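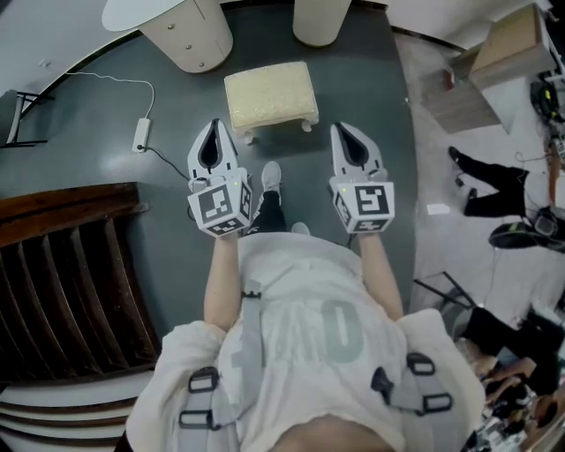 Home | Notebook | Older entries | Stock list | Log out

3 June 2024, room at Sindidcombe

I write this the same day, because last time I waited and forgot half of it.

Purpose today: decide how to place the furniture in the corner by the white wall before the Peltance order is built, and see what is in the way on the floor. Present were me, Iveta Charvát, and Ming-te Huang until lunch. Getachew Berhe came later for the chair question.

Footstool. This is the small cream one with the padded top and the short curved wooden legs. I like it more than I expected. On the dark gray floor it is very easy to see, and I did not trip on it one time, although I walked there all morning. The top has a texture which holds crumbs and threads. I brushed it with the soft brush and then with the stiff brush. The stiff brush is better but one must go in one direction only, otherwise the surface looks combed in two ways. Ming-te says a damp cloth. I did not try the damp cloth, I want first to ask Wendelin Lüthi what the filling is.

Legs: no wobble when I sat on it. When I pushed it sideways with the foot it made a noise on the floor, a kind of squeak. We need felt under the legs. The felt pads we have in the drawer are round and too big for the ends of these legs, so they must be cut. I cut one, badly. To do again with the good scissors.

Pedestals. The two white cylinders are now standing side by side past the stool. The left is the bigger one, with the rounded top that stands out from it and the two small knobs on the side. I tried the corner with a distance of one step between stool and pedestals, then two steps. One step is too close, the knees meet the top of the left pedestal when you sit down facing it. Two steps is comfortable, but then a cup on the pedestal is too far for the hand. Getachew proposes to turn the bigger one so that the top points to the stool. It is a good idea, we do it tomorrow.

The knobs: I wrote in May that they should be tightened. They turn too easily still. Myfanwy Beddoe has the small key for this and she is at Drundport until Thursday. Please do not use pliers, the white paint will come off.

Same question as always about the white. The pedestals, the wall and the power strip are all white and the eye goes to the strip, I think only because it lies alone on the dark floor. Iveta of last week wanted to buy a gray one. Iveta of today thinks it is enough to move it to the wall.

Cables. This is the real problem of the corner. The strip lies out on the left side of the floor, the white cable makes a loop behind it and the black one comes forward to where the person stands. It is possible to walk, but you look at your feet the whole time. What I measured: from the wall to the front edge of the stool area we need 4000 mm of free floor if we want to pass on both sides. With the strip in its place of today we do not have this on the left side. Proposed: strip along the wall, behind the black metal chair, white cable straight and with tape. The black cable must stay long. I would like a cover for the part that crosses the floor, and Fitzsimmons has a rubber one in the catalog, page 259. Price not given, I have written to them.

Chair. The black metal chair near the wall is stable but it is not nice next to the cream stool. Getachew finds it nice. We did not agree and leave it there. In any case it is useful for the jacket.

Shoes: soft soles only in this corner, please. I wore my old boots in the first hour and had to wipe the floor, every mark shows on the dark gray. After that it was sneakers and no marks.

Small things
- dust under the bigger pedestal when we tilted it, more than I want to admit
- the stool goes in stock list as number 1116, label still to be printed
- floor cleaner: 8 bottles left in the cupboard, one of them open, it is enough until September
- the tape in the blue box is too weak for cables, order the wide one

Tomorrow: turn the left pedestal, move the strip, cut felt for four legs. Ask Wendelin about the filling before anybody puts water on it.

I.Ch.

Added in the evening: Wendelin answered, he thinks foam but he is not sure. So still no water.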